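2024-10-03

Up before the alarm again. Coffee, then the long table, then out the door by nine. I did not get back to the letter I owe the Asby library, so that goes on tomorrow's list. 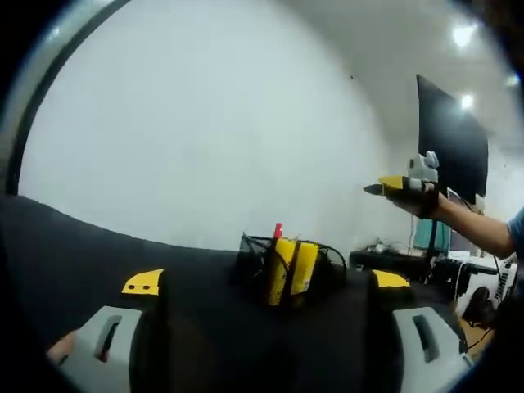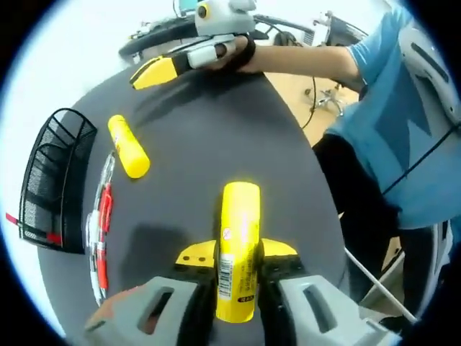
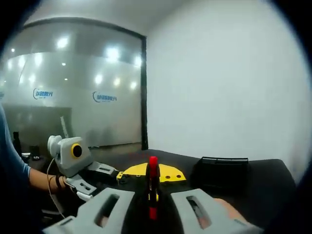
**Category: Garden and weather**

First real cold night. I checked the thermometer on the porch at six and it said 34, and the grass behind the shed had gone gray and stiff. I had covered the peppers with two old sheets and they came through fine. The basil did not. I had told myself I would pick it last week and then I didn't, so now there is a row of black leaves and that is the end of pesto for this year.

I pulled the basil out before lunch and put it on the compost. After that I dug up the last short row of potatoes. They are small this time. The ones near the fence were worse than the ones by the path, and I think the fence side never got enough water in the summer. The hose doesn't reach without being dragged over the beans, and I got lazy about dragging it. A longer hose would fix it. I looked at one in the store in Vudine and put it back when I saw the price, but I will probably give in by March.

Drove over to Melnyk's for garlic. They had two kinds left, a hardneck and a softneck, both in open crates by the register. I got the hardneck again. The bill was 20 dollars even with a bag of bone meal, and the clerk let me pick through the crate for the big heads. The road home was slow behind a hay truck the whole way to the bridge. I didn't mind much. The maples along the river have turned on one side only, the side facing the water, and I had time to look at them.

Planted the garlic in the afternoon. I used the bed where the onions were two years ago – not the one from last year, which had the white rot. I wrote that down wrong in the spring notebook and nearly used the bad bed. So, for the record: the garlic is in the bed closest to the rain barrel, pointed end up, a hand's width apart, with straw on top. I ran out of straw before the last row and used chopped leaves there. It will be interesting to see if there is any difference.

My back was sore by four so I quit and sat on the step for a while. The geese went over, low and loud. The neighbor's cat came and sat at the other end of the step and ignored me, then left when I stood up.

I still have to decide about the plum tree. It gave almost nothing this year and the big split in the trunk is wider than it was. The tree service in Alau quoted me 149 to take it down and haul it off, and 90 if I keep the wood and deal with the brush myself. That seems fair. I keep putting it off all the same. The tree was here before I was, and the back window will look bare without it. But if it comes down in an ice storm it will take the fence with it, and then I am paying for both. I'll call them after the weekend and ask how far out they are booking.

Supper was potatoes, of course, fried with an onion and the last of the good sausage. Too much salt. I ate at the counter and read the seed catalog from last winter, the one with my own notes in the margins. Half the notes say "never again" and I bought two of those things again this spring anyway. The yellow cucumbers were one. The round carrots were the other, and I would stand by the carrots, they did well in the heavy soil.

The forecast says clear and cold again tonight. Sheets are back on the peppers, with bricks at the corners this time so the wind can't lift them. I brought in the green tomatoes and laid them on newspaper in the back room. Kale stays where it is, it likes the frost.

For tomorrow: letter to the library, drain the hose, find the other glove.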